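Table clearing and dish station check
Stemitz House, second floor dining room
Checklist 89, revised March
Filled in by: Éabha Mac an tSaoi
Start of check: 2:15 pm

Mark each line OK, FIX or N/A. Write a comment for every FIX. Comments on OK lines are optional but useful to the next person.
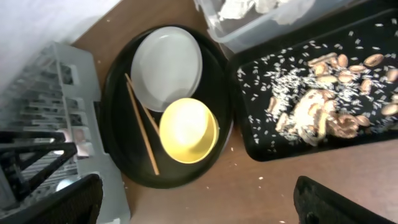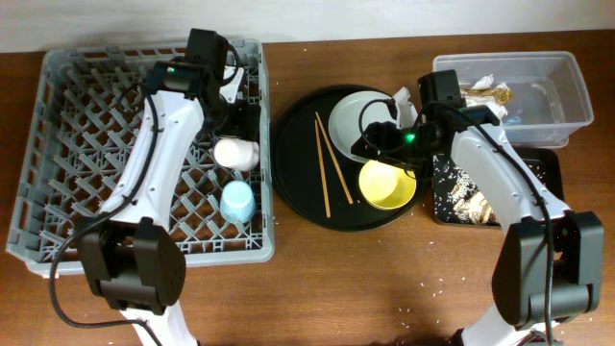 Round tray, food tray, bin and rack on the wooden table, both views.

PART 1. TABLE AND LAYOUT

1.1 Table stands level and does not rock - OK

1.2 Tabletop free of cracks and splinters - OK
Comment: Ran a dry cloth over it and nothing snagged. The brown finish is holding up better than on the Mondden tables downstairs.

1.3 Rack, tray and bin each have their own place - OK
Comment: Rack on the left, round tray in the center, bin on the upper right. Please keep it this way. In February the bin was moved next to the rack and crumbs ended up on clean cups.

1.4 Wall behind table clean to shoulder height - OK

1.5 Walkway to the sink clear - OK

PART 2. ROUND TRAY AND TABLEWARE

2.1 Tray lies flat, edge not chipped - OK

2.2 Plate and bowl free of chips at the rim - OK
Comment: Checked with a fingertip. The yellow bowl is from the Indora set and those do chip, so check them every time.

2.3 Bowl not resting on the plate rim - FIX
Comment: The bowl was overlapping the lower right of the plate. It can slide when the tray is lifted. Set the bowl down on the tray itself or carry it separately.

2.4 Chopsticks smooth, no splits - OK
Comment: Both wooden. Replace the pair if the tips feel rough. Spares are in drawer 200.

2.5 Chopsticks fully inside the tray edge before carrying - OK

2.6 Used napkins taken off before the tray goes to the sink - FIX
Comment: Crumpled white napkin by the plate. It goes in the bin first. Wet paper blocked the strainer twice this winter.

PART 3. FOOD TRAY AND LEFTOVERS

3.1 Leftovers kept to one tray - OK
Comment: Rice and broken cookies and crackers on the black rectangular tray. None of it gets saved.

3.2 Tray emptied before wiping - FIX
Comment: Still had food on it at the time of the check. Tip it over the bin slowly, then use the scraper for what stays behind. Rice grains roll, so hold the tray low.

3.3 Floor under the table checked for rice and crumbs - OK
Comment: Swept at 2:30 pm.

3.4 Allergen card filled in when baked goods are served - FIX
Comment: Card was blank. The crackers came from the Chin order and the box lists sesame. I filled it in and put it back in the holder.

PART 4. BIN

4.1 Bin clean on the outside, walls not cracked - OK
Comment: We went to clear plastic last fall so that forks and spoons thrown away by mistake can be spotted. Keep it.

4.2 Bin not more than three quarters full - OK

4.3 Contents looked over before emptying - FIX
Comment: Wrappers and paper mostly, but there is a small blue item near the middle of the floor of the bin. Take it out with gloves on and see what it is before the bin goes down.

PART 5. DISH RACK

5.1 Rack stable, feet in place - OK

5.2 Pegs and slots unbroken - OK
Comment: Gray plastic rack, stock number 1743. One peg is a little loose when pushed but it holds.

5.3 Cups upside down between the pegs - OK
Comment: White cup and pale blue cup both placed right.

5.4 Only washed items in the rack - OK
Comment: Asked the kitchen and they confirmed. Nothing goes from the round tray straight to the rack.

5.5 Rack rinsed and dried at end of day - N/A
Comment: Afternoon check, so not looked at. Evening shift signs for this one.

FIXES TO CLOSE

2.3 Bowl placement - told the shift, closed
2.6 Napkin - open
3.2 Food tray - open
3.4 Allergen card - closed
4.3 Blue item in bin - open, evening shift to write down what it was

Open items are looked at again before dinner setup at 5:00 pm. If any are still open then, leave this sheet on the clipboard and do not file it.

Checked by: É. Mac an tSaoi
Second signature: evening shift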